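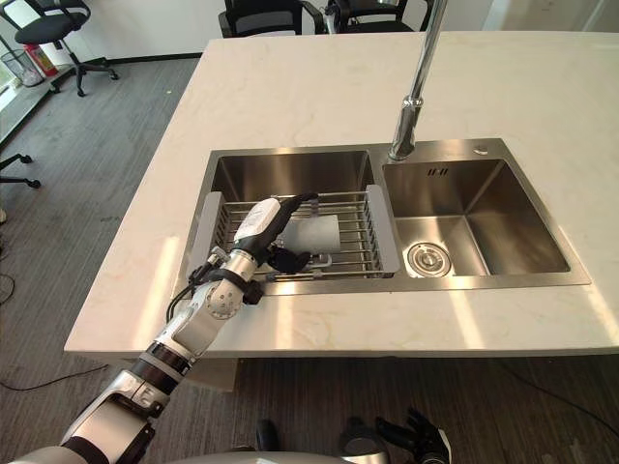
Double-basin sink with the dish rack across the left side.

How to Descale a Kettle Without Making a Day of It

If your tea has started to arrive with a thin skin and a few white flakes, you have hard water and a kettle that has been collecting it. The flakes are mostly chalk. They won't hurt you, but guests tend to look into the cup for longer than is polite.

I live in Belura, where the water could be sold by the pound. I descale every few weeks. If yours is softer, every couple of months will do, and I would rather not hear about it.

What you need

White vinegar or citric acid powder
A soft brush or an old dishcloth
A spoon
An open window, if you choose the vinegar

Citric acid is my pick. It costs a little more and the kitchen doesn't smell like a pickle jar until bedtime. I keep a tub next to the sugar, clearly labeled, after one memorable batch of lemonade.

Step 1. Unplug and empty

Tip out the old water and give the kettle a swirl under the tap. If there's a mesh filter in the spout, pull it out and drop it in a mug. Try not to lose it down the drain. The replacement for my old Endex took longer to arrive than the kettle had.

Step 2. Fill and dose

For a kettle that holds 1,000 ml, add water to the halfway line and stir in two level tablespoons of citric acid. With vinegar, go half vinegar and half water, again to the halfway line. Both of them foam when they boil, and a full kettle will foam all over your toaster.

Step 3. Boil, then leave it alone

Plug in, boil once, switch off, unplug. Leave it for 20 minutes with citric acid or an hour with vinegar. Spoon a little of the hot liquid over the filter in its mug. You will want to lift the lid and check on progress. It looks like cloudy water.

Step 4. Pour and wipe

Pour the lot down the sink, followed by plenty of cold water. Wipe the inside with the cloth. Stubborn patches get a second round. Do not go at them with steel wool or a knife, whatever your uncle recommends. Keep the base and the plug dry throughout.

Step 5. Rinse more than seems reasonable

Fill with fresh water, boil, pour away. Do it again. If you used vinegar, do it a third time and sniff before you make anything for company.

Put the filter back in. I have forgotten this 8 times now.

Same method for travel kettles, only with less of everything. For coffee machines, follow the booklet, assuming you didn't throw it out with the box.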